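Okay, long one, because so many of you asked about the gripper kit after I mentioned it on Monday. I've been living with the Erkex for a few weeks now and I finally have enough to say about it. Put the kettle on.

First the money, since that's what half the messages were about. The Erkex kit is $279. For that you get the two-finger gripper, the wrist camera and its bracket, the cables and a one-year seat for the Onard software. The arm is on you. Mine is an older Lis that Bronisława Czarnecka sold me when her lab in Cindbridge moved on to bigger things (thank you again, Bronisława, it's being well looked after!).

Putting it together took me 70 minutes, and I am slow and I stop for snacks. The booklet is good. The one page I'd rewrite is the one on routing the camera cable, where the drawing shows the bracket from the back and the words talk about the front. I got it wrong and had to take four screws out again.

What I wanted to know was how it copes with soft things. Every gripper on earth can pick up a foam block. I care about plush, fleece, anything with a long pile, the stuff that squashes down to nothing and then springs back when you least want it to. And I wanted it done around wooden shelves and boxes, with edges to bump into.

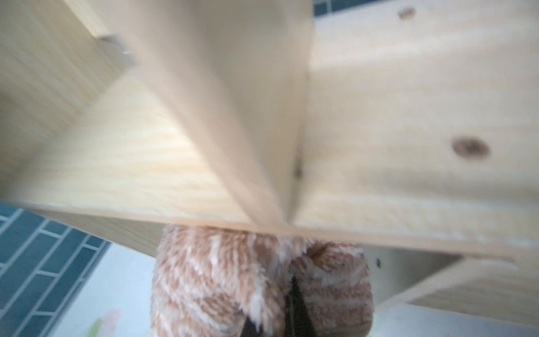 The fingers are slimmer than I expected from the product page, and I've come to love that. They go into long fur from below without shoving the whole thing away, and the force setting goes low enough that you can hold a bit of fluff quite gently. I keep it at the second-lowest step for nearly everything.

Now the numbers, for those who like them. I ran 73 pick-and-place tries with plush over one long weekend, and 65 of them went the way I'd asked. Most of the misses were the same miss, too – the fingers closed on the tips of the pile, everything looked fine, and then the fur slid out on the way up. Going in a touch deeper helped a lot.

Tight spots are harder. Getting something soft out from under a board is one thing, but a box with square corners and high sides makes you think about where the wrist is going to go long before you think about the fingers. 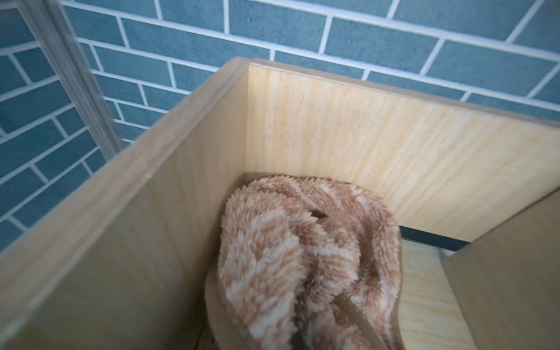

I ended up slowing the approach way down for boxes and teaching it a steeper angle, and Onard made that pretty painless. You drag the arm where you want it, tap save, and it remembers. The preview window lags a little on my old laptop, though on Ladi Tijani's newer one it was perfectly smooth, so I suspect that's my problem and not theirs.

The wrist camera is fine. It does a nice job with color, even on pale wood under a bright light, but anything very close to the lens goes soft. If your work needs you to read fine detail right up at the fingertips, I'd want a second camera on a stand.

Small gripes while I'm at it: the finger pads pick up lint like you wouldn't believe, spare pads aren't in the box, and the status light is bright enough to read by.

Would I buy it again? Yes, I would, and I've told Ladi to get one. If you only ever move hard, boxy parts you can spend less and be just as happy. For soft things at this price I haven't tried anything I like better.

Send me your questions and I'll get through them this evening after dinner. And if anybody has found a good way of cleaning those pads, please, please share it.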